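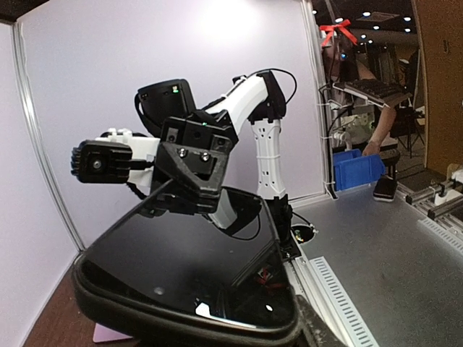 Attachment 1: black glossy surface, ceiling lights reflecting in it

Ticket 215 - Clustulach office, label printer drops off wifi
Status: open, waiting on Brirnus
Opened December 9, 2018

Rokard label printer by the back door. Goes offline after lunch, comes back if you power cycle it. Jobs pile up in the queue, then all print at once. Wasted almost 22 labels this morning.

Tried so far:
- new power cord, no change
- moved it to the guest network, worse
- turned off sleep mode in the menu. Setting doesnt stick after restart
- reinstalled driver on the Jin laptop, same thing

Router log shows the printer asking for an address again and again. Two devices ending in .21, so looks like a conflict. The other one is the old door scanner, which has been fixed at .21 since August.

Gave the printer .22 and locked it in the router. Stayed up all afternoon. Not closing yet. 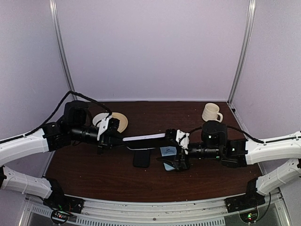

Do we have to add the printer again on every laptop?
Only on the ones that were set up by address. If it was added by name leave it alone, it will find the new adress by itself.

Still need from Brirnus: firmware file for the sleep setting. Asked twice. Will check the queue again first thing tomorrow.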